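Section 4. Preparing the headset for use beside the patient

This section is for the nurse or assistant who sets up the Brundeo relaxation headset before a small operation with local anaesthetic. Please read all of it before the first patient. The cleaning is explained in section 6 of this manual.

4.1 Before the patient arrives

1. Take the headset from the charging shelf and look at the battery light. It must be green. With an orange light the session can stop before the surgeon is ready.
2. Put a new paper face cover on the headset. One cover is for one patient only.
3. Connect the tablet to the headset. The tablet shows the word "Paired" after a few seconds.
4. Choose the film in the language of the patient. The forest film and the lake film have no speech and are suitable for everybody.
5. Set the volume to 40. Do not go higher. The patient must be able to hear the surgeon and to answer.

Note: When the tablet shows the message 2473, the headset is already paired with another tablet. Switch off the other tablet and begin again from step 3.

4.2 Fitting the headset

1. Ask the patient to lie down and to close the eyes.
2. Place the front part first, then pull the strap over the back of the head. Long hair should be outside the strap.
3. Turn the wheel at the back until the headset does not slide. It should not press on the nose.
4. Ask if the picture is clear. If it is not, move the headset a little up or down.
5. Start the film and wait until the patient is calm before you give the sign to the surgeon.

Caution: Do not use the headset with patients who have epilepsy, strong dizziness or an open wound on the face. If you have a doubt, ask the doctor first. 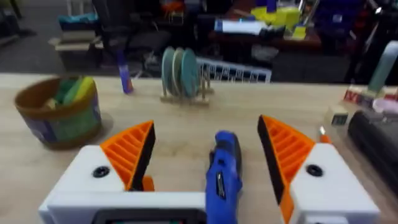

Agathe Courtois wrote to us after the first month at the Kakholm day clinic that her patients became restless at step 5, when the film was running but the surgeon was still washing his hands. She now starts the film only when the surgeon is in the room, and she tells the patient in advance how long the injection will take. We find this a good method and we recommend it also to other clinics.

4.3 During the operation

1. Stay where you can reach the headset with one hand.
2. Speak to the patient by name before you touch the arm or the shoulder. The patient cannot see you coming.
3. If the patient feels sick, press Pause, take off the headset slowly and let the patient look at one fixed point.
4. Do not change the film without asking the patient.

Note: The tablet can save up to 200 sessions. When the memory is full, the oldest session is deleted without a warning. Copy the sessions to the clinic computer at the end of each month.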